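Features > Automation > Warehousing

Last updated: January 21, 2019

The Pick That Pulled Its Own Plug

The fault log at Rotis, a small robotics integrator in Toledo, has an entry marked 1259. It reads "arm stopped, gripper did not." Amos Pennington wrote it in April, at the end of a long shift, and he spent most of the next seven weeks on it.

The company had a contract with Sirnport, a returns warehouse that wanted mixed goods lifted out of deep bins and sorted. Returns are hard on a robot. A bin may hold a toy, a brush and a can of paint, in any order and at any angle, and the arm has to reach past the walls to get at them. Pennington's team had been running test picks for months, with a good success rate and no serious trouble.

On the night of entry 1259 the arm went into the bin for an item in a corner. To get the gripper lined up it turned its wrist nearly as far as the joint allows. The cable bundle that feeds the gripper went tight, and a connector backed halfway out of its socket. Power stayed on. The signal line did not.

What happened next is the part that worried people. The arm's controller noticed the missing signal and stopped all motion, as it should. The gripper had its own small controller, and that one kept following the last order it had received, which was to close. It was still squeezing a plastic bottle when Pantelis Gavalas, the technician on shift, walked over to clear the jam.

Gavalas saw the stop light and opened the guard. He reached for the bottle with his right hand. It split, the fingers snapped shut, and they caught the edge of his glove. He pulled free with a bruise and a torn cuff.

"The light said stopped, and I believed the light," he says. "I had done that same thing 40 times."

The first explanation was that the connector had been badly seated. Pennington put in a new one, strapped it down and started the tests again. The fault came back after 118 picks, in the same corner of the bin.

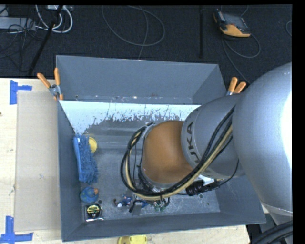 The trouble was in the planning software, which knew the shape of the arm and the shape of the bin and knew nothing of the cables. It would choose a long twist of the wrist over a short one if the long one kept the gripper farther from a wall. On most picks that made no difference. In the corners it used up all the slack.

Rotis made three changes. Wrist rotation is now limited in software, at the cost of a few picks the arm has to give up on. The cables were rerouted with a longer loop. And the gripper's power now runs through the same safety circuit as the arm, so that opening the guard cuts both — a change Pennington says should have been in the first drawing.

He has since sent the report to Trarnham, the firm that insures the site, and to two other integrators who use a similar layout. One wrote back to say it had checked its own machines and found the gripper wired the same way.

Gavalas still works the late shift. He keeps a wooden dowel on a hook by the guard door and uses it to push on anything the gripper is holding before he puts a hand near it.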